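Bereo Home Help > Kitchen > Boards, knives and small stuff

Where do you keep a big cutting board when the counter is small and everybody has a theory?

Posted by Elif Naz Bozkurt, 17th June

I own one good cutting board. It is bamboo, it is big, it has the channel for juice, and it was a moving-in present from an aunt who has seen my kitchen and should have known better. The counter between my stove and my sink is 16 inches wide on a generous day. When the board is lying down, I have a cutting board. When it isn't, I have a counter. I have never had both.

Since May it has lived in the following places: on top of the fridge (fell), behind the toaster (warm, and I didn't like that), in the oven (you can guess) and leaning on the wall at the back, where it slides forward a little every time I close a drawer with any feeling.

My questions are these. Is it all right to keep a board standing on its long edge, or will it warp? Does the groove side go out or in? And do I need to oil the thing? My sister says every month, my neighbor says never, and the tag that came with it has gone to the same place as the lid of my blue saucepan.

I rent, so please no drilling. I have a deposit of 500 in there and plans for it.

3 replies

Sze-wing Wu wrote:

Hi Elif Naz, I went through all of this two apartments ago, so let me save you from the oven at least.

Standing it up on the long edge is fine and in my opinion better than leaving it flat. What makes a board warp is one face drying while the other one stays damp. Flat on a counter, the underside sits there sulking in whatever you didn't wipe up. On edge, both faces get air. The trick is that it has to be properly on edge, with a gap behind it. Leaned flat against the wall you've only turned the problem ninety degrees.

Mine is sideways too, long edges running level. I tried it tall first and it looked very elegant until it met my elbow. 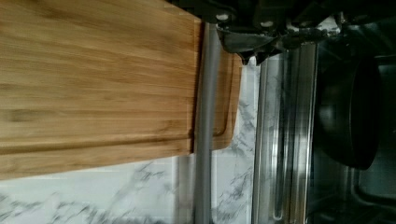 Bamboo board on its side, groove facing out.

As for which way the groove goes, I keep it facing me for the dull reason that I can see whether I cleaned it. A juice groove will hold on to a bit of tomato for longer than you'd believe, and the rounded corners are the worst of it. If that side faces the wall you won't find out until your nose does. I run a folded dishcloth along the channel with my thumb behind it, then do the corners again with a soft toothbrush. Hot water, a drop of soap, rinse, wipe, stand it up. Don't soak it and don't put it in the dishwasher, however much the dishwasher appears to be offering.

If your wall is painted, think about what the board touches while it dries. Mine left a long brown smile on the paint in my last place and the landlord was not charmed. Tile or stone is easier, you just wipe it. On paint I'd put a couple of those clear stick-on bumpers on the back corners, which also makes your gap for you. They come off with a hair dryer and some patience.

For the sliding, a strip of grippy shelf liner under the bottom edge. Cut it as long as the board and about two fingers wide. I bought a roll of Nevament and have been using up the same roll ever since, mostly on things that did not need it.

Oiling: your sister is too keen and your neighbor is wrong. When water stops beading on it, oil it. For me that works out at every couple of months, more in winter when the heat is on. Food-grade mineral oil, warm the bottle in a bowl of hot water, rub it in with an old T-shirt, do both faces and all the edges, leave it overnight, wipe off what's left. Don't forget inside the groove. Don't use olive oil, it goes rancid and then your onions taste of old salad.

King-fai Leung wrote:

get a smaller board

Yao-tsung Poon wrote:

King-fai has a point, and I say this as a man with over 100 kitchen items in a kitchen meant for one person and a kettle. But if Elif Naz wants to keep the aunt happy I'd add a few things to what Sze-wing said.

First, a gap is easier with a rack. You can get the kind with wire slots that is sold for baking trays. It just sits on the counter, no screws. I had the Niazi one and it was fine for trays and too light for a real board, it tipped over whenever I took the board out from one end. The Russide is heavier and uglier and has stayed where I put it. Measure the thickness of your board before you buy. I did not, and now I own a letter holder.

Second, the side of the fridge. If there is a slot between the fridge and the cabinet, and you can get your hand in and out of it holding a board, that is free storage. Wipe the floor in there first. I would let the board dry somewhere else before it goes in, no air gets into mine.

Third, and here I part ways with Sze-wing, I put the groove to the back and the plain side out. I chop bread and vegetables on the plain side and only turn it over for a roast, so the side I need is the side I grab. It does mean you have to clean the groove when you use it, like an adult. I manage this most of the time.

If it has already warped a little, wet the hollow side with a damp cloth, lay it hollow side down on a towel and leave it until morning with something heavy on top. I use the dictionary. It worked on my old one, and on my mother's it did nothing at all, so don't promise your aunt anything.

Elif Naz Bozkurt added:

Thank you both, and King-fai, I suppose. Bumpers and shelf liner are on the list. The fridge slot turned out to be exactly as wide as the board, and I needed a spatula to get it back.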